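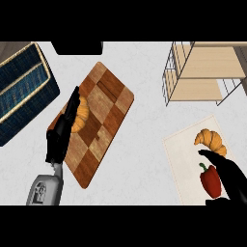

Kapitel 4
Küchenassistenz als Dienstleistung: Was wird hier verkauft?

Der Anbieter Galell vermietet sein zweiarmiges System Kekometti an Hotelküchen, Mindestlaufzeit 36 Monate. Im Prospekt steht eine Erfolgsquote von 83 Prozent beim Greifen von Backwaren und Gemüse. Worauf sich diese Zahl bezieht, bleibt offen — auf Versuche in der Simulation oder auf den Betrieb vor Ort? Marcelino Conceição, Küchenleiter in Grikville, verlangte vor Vertragsabschluss die Rohdaten und erhielt eine zweite Broschüre.

Wir prüfen in diesem Kapitel zunächst die Leistungsangaben, danach Wartung und Haftung. Den Mustervertrag finden Sie in Abschnitt 4.6.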